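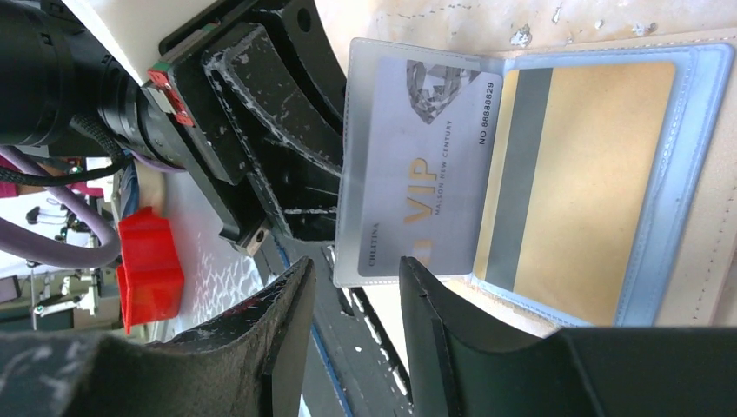
Storing plastic and paper cards long term: how much does humidity matter?

Posted in: Collecting > Storage & Preservation
Started by Oduor Simiyu, 6 May 2020
9 replies | 1291 views | 4 shares

Oduor Simiyu
I have 412 cards: Sivport transit passes, hotel keys, club and membership cards, a few phone cards. Two thirds are PVC, the rest coated paper. They live in a closet on an outside wall. A Mets logger in there since last August shows 38 to 67 percent RH over the year, with the swing mostly following the heating. Some of the paper cards now have a slight curl along the long edge. The PVC looks unchanged. Is it worth building a controlled cabinet, or is moving to an inside wall enough?

fenwick_d
Move them first. An outside wall gets you a cold surface in winter, and the air next to it runs at a higher RH than your logger reports from the middle of the shelf. Curl on coated paper is one face taking up water faster than the other. It usually relaxes under light weight at a steady 45 to 50 percent.

papergrade
Agree on the wall. Disagree on the target. For mixed plastic and paper I would sit at 40 and accept it. PVC doesn't care much about RH, but it does care about heat, and people who chase humidity tend to put the box in a warm room to get the number down.

fenwick_d
40 is fine if it holds at 40. Most homes can't do that in summer without equipment. A steady 50 beats a 40 that drifts to 60 every week.

lowtide206
What I do, for a collection half that size:

1. Fedholm board boxes with lids, two thirds full. Packed tight they pick up edge dents.
2. Bulk around the boxes. Textile takes up and gives off moisture, so a shelf with blankets on it changes more slowly than a bare one. Cotton or wool only. Polyester does very little here.

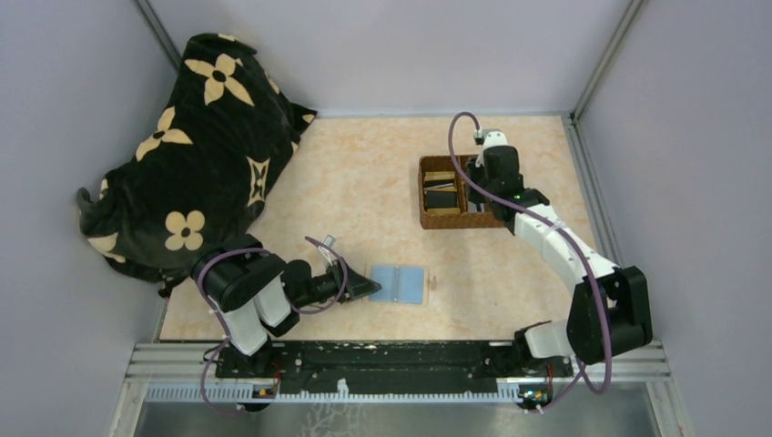 3. Silica gel conditioned to 50 percent, 200 g per box, reweighed every three months. Dry gel straight from the bag will overshoot.
4. One logger inside a box and one outside. The lag between the two tells you whether steps 1 to 3 are doing anything.

papergrade
Step 2 is weak advice. Household textile brings lint, detergent residue and sometimes insects. If you want buffering, put more board inside the box. It's cheap and you know what's in it.

lowtide206
Mine get washed without softener and checked twice a year. The lag went from two hours to nine. I'll take the lint.

kestrel_m
Nobody has mentioned the sleeves. Soft vinyl against printed PVC is a bigger risk than anything on that logger. Plasticizer moves out of the sleeve, the surface goes tacky, and the ink lifts when you pull the card. Polypropylene or polyester sleeves only. The snap albums are OK for carrying, but I wouldn't leave cards in one for years without knowing what the pockets are made of.
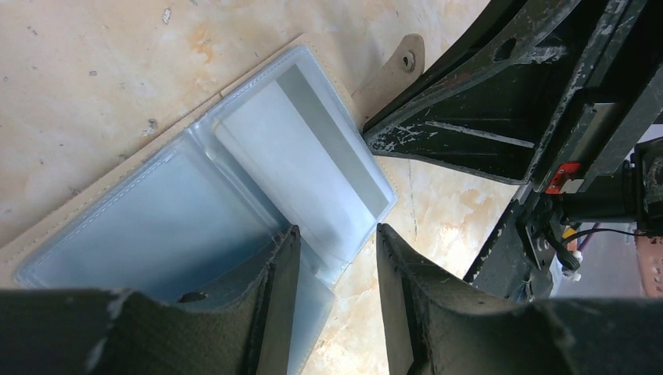
Open card album, clear sleeves, snap tab.

Oduor Simiyu
I had not thought about the sleeves. Is there a home test for vinyl?

kestrel_m
Copper wire in a flame, touch it to the sleeve, back in the flame. Green means chlorine, so PVC. Do it outside — the fumes are bad. The float test in water also works: polypropylene floats, PVC sinks.

papergrade
Polyester sinks too, so the float test alone won't separate those two. Use both.

Oduor Simiyu
OK. Inside wall, board boxes, gel at 50, and I'll test the sleeves before I buy any more. No blankets for now. I'll post the logger curves after August.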